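Home | Threads | Tackle talk | Log in | Sign up

Chukwuemeka Ezeani
river stuff, mostly smallmouth

Ok long one. Drop shot vs. ned rig on the Firnham stretch in November, what I'm throwing and why I quit fighting the wind
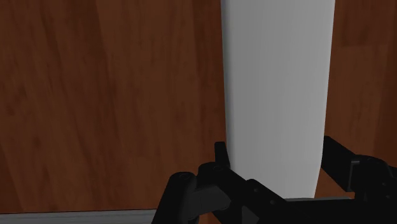
1/ First thing. Water's cold and low right now. Fish have slid off the gravel bars and they're sitting in the slow holes below the old rail bridge. Quit casting at the bank!! I did it all last fall and caught leaves

2/ Drop shot if the hole is deeper than you can see into. Ned if it's shallow and kinda flat. That's most of the thread, you can go now lol

3/ Still here? ok. Leader on the drop shot. I go 5 inches from hook to weight when they're glued to bottom. Longer in summer. Everybody at the Stanosthorpe ramp is tying it way too long for this time of year

4/ Weight: skinny cylinder kind. Round ones wedge in the rock shelf and you'll retie all morning. Lost 3 before coffee, my own fault, didn't feel like switching

5/ Line. Braid to a fluoro leader. Connecting knot matters more then the brand. Wet it. WET IT. Pull slow. If it squeaks cut it off and start over

6/ Somebody asked about the Odukoya worm, the straight tail one. Yes I like it. No I don't get them free. Green pumpkin when it's clear, black when it's muddy. I own other colors and they live in the truck

7/ Nose hook it. Don't thread it on like a shaky head, it'll spin and twist your leader into a mess

8/ Ned rig part. Lightest head you can still feel. Cast up and across, let it drop, then leave it alone. Count slow. I mean painfully slow. Bites feel like wet grass, just kinda heavy. Reel into it, don't swing

9/ Rod for both is the same one, medium light spinning, the Teleo my brother in law sold me. Tip guide has a nick in it that eats braid. Going to fix that. Been saying that since spring

10/ Wind. Upstream wind puts a bow in your line and you feel nothing. Rod tip down, almost in the water. Or move. There's a bend past the second island that stays calm till noon most days and it's an easy walk if the mud's froze

11/ Temps: I don't get out of bed for a bright cold morning anymore. Cloudy and a bit warmer in the afternoon, 2pm to dark, thats the window. Best fish this month came right as I was thinking about dinner

12/ Handling. Cold air is hard on them, keep em in the net in the water while you find your pliers. Quick look, back in. Don't lay them on frosty rocks for a picture please

13/ Gauge! Check it before you drive. Anything over 1,543 cfs and I stay home, the holes blow out and wading gets sketchy. It can jump overnight when they release upstream

14/ Wear the belt on your waders. And tell someone where you parked. I drive 70 miles for this river and there's no signal at the bridge at all

15/ Q from the replies, do I use scent. Sometimes. Can't say it helps, makes the truck stink for a week

16/ Other Q, jerkbaits. Yes but that's a diffrent thread, need to dig mine out of the garage first

17/ Heading down tomorrow if the gauge drops. Will post what they ate

We use cookies to keep you logged in and remember your settings. Accept | Manage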